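The Björklund Collection of Everyday Bags
Textile Study Room, Photo Gallery

Home / Collections / Textiles / Bags and Carriers / Gallery

The Björklund Collection holds 68 bags, packs and soft cases made for daily use. Most were given by the families who carried them, and a smaller number came from the sample room of the Jeltlow workshop when it closed. The collection is kept in the Textile Study Room and is open to students, makers and members of the public by appointment.

The gallery is devoted to woven cloth and webbing. It accompanies the current study display, Straps, Seams and Pockets, prepared by Ketill Kirkegaard, Keeper of Textiles, with conservation notes by Wilmer Grajales. Visitors who have seen the display will find that the gallery follows the same order of subjects, beginning with the body cloth and ending with the opening.

Page last revised May 9, 2026.

About the materials

Mottled and heathered cloths are well represented in the collection. The effect is usually obtained by mixing light and dark fibers before spinning, or by weaving yarns of two shades together. Makers of school and travel bags favored such cloths for their even appearance after long use, as small marks are less noticeable on a varied ground than on a plain one. Blues and grays outnumber all other colors in the study drawers.

Webbing is a narrow, strong fabric woven with finished edges. A twill weave gives it a slanting rib that can be felt with the fingertip. On many bags the webbing is chosen in a darker shade of the body color, and the contrast serves as the main decoration. The Dunon sample cards, acquired with the Jeltlow material, show 26 shades of cotton webbing and may be consulted in the room on request.

Padding was a later concern. Early carriers in the collection are single-layer sacks, while the more recent pieces have shaped front panels, rounded corners and separate side panels joined by a stitched seam. The change can be followed in the paper patterns, many of which carry penciled corrections to the curve of the corner.

Gallery

Denim-blue bag with navy webbing
Heathered textile with a fine crosshatched weave. Two navy straps in diagonal twill, one at the top and one across the front. Padded front panel; zippered seam at the side.
Study drawer 4. Handling permitted with staff present.

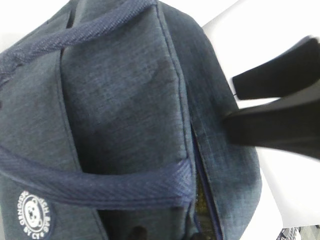
Bags of this type are stored lightly filled with acid-free tissue so that the panels keep their form and the creases do not set. Zippers are left partly open, and loose straps are laid flat over the body of the bag without being tied. Where a strap has been stitched down, a strip of tissue is placed beneath it to relieve the fold. Drawer linings are of unbleached cotton and are replaced each November, when the room is closed for inspection.

Cleaning is limited to low-suction vacuuming through a fine screen. Washing is not undertaken, even for pieces that were plainly intended to be washed, until the dyes have been tested. Dark blue webbing in particular may release color into a paler body cloth, and two pieces from the Jeltlow group have been set aside for this reason.

Visiting and reproduction

Appointments last 75 minutes and may be requested through the Textile Study Room office. Readers are asked to name the drawers they wish to see and to say whether they intend to draw, measure or take patterns. Pencils only are permitted at the tables. Gloves are supplied for metal fittings and are not required for cloth.

Prints may be ordered for private study. Permission to publish must be sought in writing, and the credit line should read: Björklund Collection, Textile Study Room. The Romex Reading Room, on the same floor, holds the trade catalogs, pattern books and correspondence connected with the collection.

Offers of further material are welcome. The Keeper is especially interested in bags that come with some record of where they were bought, how they were repaired and what they were used to carry.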